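Maglaya Automation Practice Group
Minutes, 5/16/25

Present: Marina Kourkoulas (chair), Dario Pace, Hinata Sakamoto, Mylene Mangubat
Apologies: Lovely Baluyot

1. Previous minutes
Accepted with one correction. The document number for the Grallik bench procedure should read 1868.

2. Two-arm work on a shared tabletop
D. Pace presented draft 3 of the practice note. Clause 4 now requires one arm to be named as lead before any task in which both grippers can reach the same object. The second arm holds position until the lead has released and withdrawn. H. Sakamoto asked whether this applies to cylindrical items lying on their side, where a light touch from one arm may move the item toward the other. Agreed that it does, and that the clause will say so.
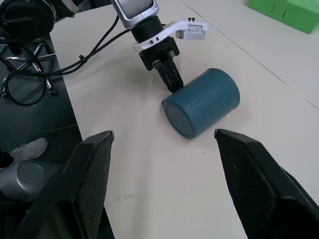

M. Mangubat noted that the draft gives a stop distance between grippers but no rule for cameras and brackets mounted on the wrist. These extend past the gripper body on some setups and should be included in the clearance envelope. Agreed. D. Pace to redraft clause 5 on that basis.

3. Cable routing and floor area
The chair proposed that cables be secured along the arm and kept off the work surface. H. Sakamoto objected that tight routing shortens cable life at the wrist joint. Left open – Costska to be asked for its bend radius figures.
Seating and foot position of operators to be covered in a separate clause.

4. Inspection interval
Gripper pads to be inspected every 3000 cycles. The Graltance log template will carry a field for this. Pads replaced early are to be recorded with the cycle count at removal.

5. Actions
D. Pace – clauses 4 and 5.
H. Sakamoto – letter to Costska.
L. Baluyot – log template.

Next meeting in August.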